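Workshop tips: safe working around a small bench arm

These notes cover one arm with a two-finger gripper, working between a tabletop and a tray. They follow the Hetasness bench rules, with changes agreed at Brolwood. Where your supplier's manual is stricter, follow the manual.

1. Before power-up
Wipe the fingertips and check that the pads are seated. A screw near the fingertip works loose sooner than the others, so put a driver on it every 30 hours of running. Log the check with your initials.

2. Cables
Leave a loop between the upper arm and the gripper, long enough for the wrist to turn both ways. Do not tape the loop to the collar. Background cables are to be tied back outside the arm's reach.

3. Approach
Bring the gripper down open, and keep the last 100 mm at reduced speed. Blocks in the tray should stand upright with at least one tag facing the camera.
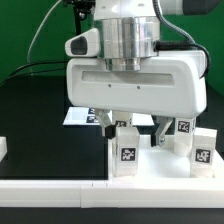 Gripper open above the tray, tagged blocks standing below.

4. Tags
Print tags matt, black on white, with a plain margin. Replace any tag with a scratch across the pattern. Glue the whole face down; lifted corners throw the reading out. Dela Agbenyega keeps the master sheet, and new numbers are issued from that sheet only.

5. Grip and set-down
Set the grip force to the lowest value that holds the part through a full stop. Lower the part square to the tray floor and open the fingers only when the weight is off them.
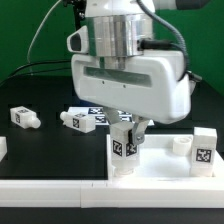
Parts with a round base need more care than flat ones, as a slight tilt at release will walk them across the tray. Allow 11 mm of clear space on each side for the fingers. If a part goes over, stop the arm, wait for the drives to drop out, and then reach in. Pausing the program does not count as stopping.

6. Records
Near misses go in the book the same day. Ewurabena Osei reviews entries every seven days and amends the rules where needed.

Last revised 2023-12-20

Related items
Fludska tray inserts: cleaning and storage
Choosing a driver set for small screws
Beaulieu bench: tabletop care
Labelling spare cables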